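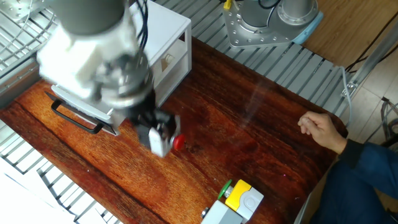

Teaching a button press by remote control
Posted in September by the Wendgate bench team
Print this page | E-mail this page

Quick version, no time for the long one.

Home the arm. Gripper pointing down. Sit where you can see the buttons and the fingers at once, not behind the arm.

Start recording, then move. Slow approach, short pause, press, back off the same way. Don't wiggle to line up, the policy learns teh wiggle.

Do 30 takes before you change anything. Then shift the button a bit, do 30 more. Bin any take where you bumped the housing. Save the rest with the colour of the button in the name.

Drawers are harder. Leave them till the presses are clean.

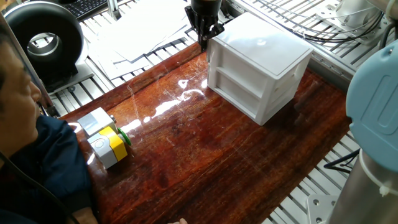

Skarov writes that 30 was never enough on their setup, and they only got a decent press after 100, half of them from odd starting postions. Fair enough. Try that if yours keeps missing.

Contact Wendgate | © Wendgate | Back to top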